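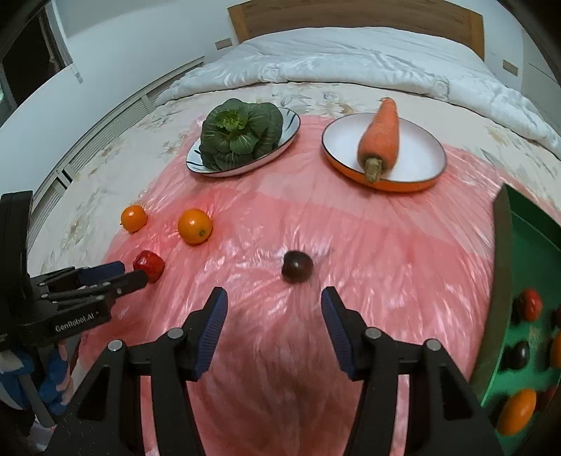

Search this site Enter keywords Go

Week 2: Keeping a Household Notebook

OK, so last week I rambled on about why historians love other people's shopping lists, and this week you get to make a source of your own! Everyone starts a household notebook. Mine runs to 1095 entries now, one a day for three years, and most of them are deadly dull (bought onions, rained, bus late). I still reread them more than any novel I own.

What goes in? Whatever came into the house, whatever left it, what got eaten, what got mended. Prices if you have them. Please don't tidy up your spelling, and don't copy it out neat later on. I can always tell, and the crossed-out bits are my favorite part.

We'll read from the Naltimthorpe account book, which I've put on the shelf in the reading room. Start at page 12. The handwriting is awful for a few pages and then a new clerk takes over and you can breathe again. Look at how "sundries" keeps growing through the spring. What do you think they were hiding in there? I have a theory, but I want yours first.

The Ó Flaithearta letters are optional, though I'd grab them if you like a good family quarrel over a cow.

For April, bring 20 entries and one page on what your notebook leaves out. Mine never mentions laundry, not once, and I do a lot of laundry. Somebody reading it later would think I wore the same shirt for three years.

Any plain notebook will do. I use a Gadetti with the squared paper, but the cheap ones hold up fine.

Related handouts
Week 1: Lists, Receipts and Scraps
Week 3: Reading the Fovidik Inventory
How to Cite an Unpublished Diary
Reading Room Hours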